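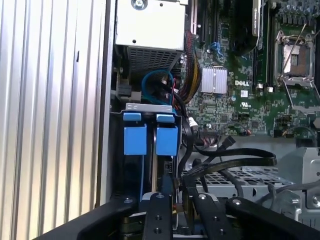

Power cables and a blue SATA cable in an open Dell computer.

Clarnora, the series: your questions

January 1, 2018
By Viorica Angelovski

We receive many letters about Clarnora, the new drama about a data storage company and the two friends who started it. I have collected the questions that come most often. There are no secrets of the last episode on this page, so you can read it before watching.

What is the series about?
Two engineers leave a safe job and open a small firm which keeps the files of other companies. The firm grows very fast, an investor arrives, and the friends stop talking to each other. The story goes from the first rented room until the day when one of them must sell his part.

Is Clarnora a real company?
No. The writer, Dušan Angelovski, worked for several years in offices of this kind and he used what he remembered, but the company and all the characters are made up. He is my brother, and I mention it here so that readers know it.

How many episodes are there, and how long are they?
The first season has 5 episodes. Each one is 50 minutes long, without the titles.

Where can I watch it?
On Onard, with a normal subscription. You do not need the more expensive plan. If the series does not appear in your list, please check that the language of your profile is set to English, as the other language versions are not ready yet.

Who produced it?
The production company is Sanisden. They made short documentaries before, and this is their first drama. The filming finished in October.
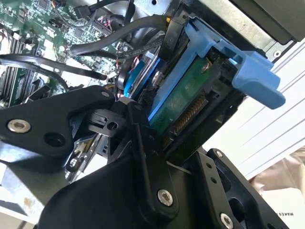
A drive carrier with a light-blue latch handle.

Do I have to understand computers?
I do not think so. My mother watched everything and she asked me only what a server is. There are some technical words in the second episode, during the long scene with the bank, but the characters explain them to the bank manager, who also does not know them.

Why is one episode called "Simiyu"?
Simiyu is the name of the investor's boat. You see it for the first time in episode four. Several readers wrote that they looked for a person with this name in the cast list and could not find one.

Can children watch it?
The age advice is twelve and over. There is no violence. There is quite a lot of shouting, and some strong words in the scenes with the lawyers.

Will there be a second season?
It is not decided. Dušan has written 2 new episodes, but Onard did not order them for now. When there is an answer, I will change this paragraph.

Is the music available?
Not separately. The song at the end of the first episode was recorded only for the series, and the full version is heard in the closing titles of the last one.

I found a mistake in the subtitles. Whom should I tell?
Please write directly to Onard through the help page of your account, and give the episode and the minute. I cannot correct the subtitles myself.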